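Home | Animals | Space | Machines | Ask Us

Can a Robot Kit Do Your Chores?

A company called Skukbridge sells a kit named Astari. You get two robot arms, and the ad says they will be "your family's extra hands." Should you believe it?

Be careful with ads. Picking things up is easy for you. You know how hard to squeeze a banana before you even think about it. A robot arm has to be taught, and what it learns with one basket may not help with the next one.

Ads also love to show the best try. If an arm lifts a basket once, how many times did it miss? Skukbridge doesn't say. We asked — no answer yet.
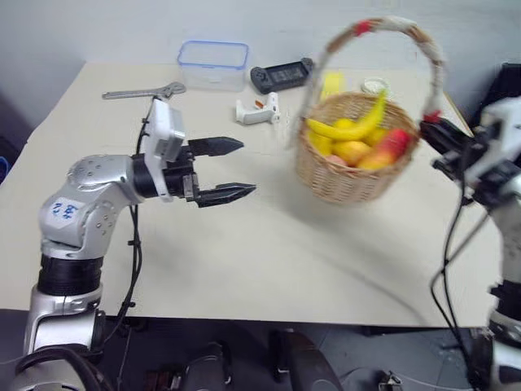

One arm holds the fruit basket by its handle. The other gripper is open and empty.

Lifting a basket is a nice trick. Putting away your groceries is a much bigger job, and we want to see that first.

Written by Rhea Pascual

We use cookies to remember your settings. OK | Ask a grown-up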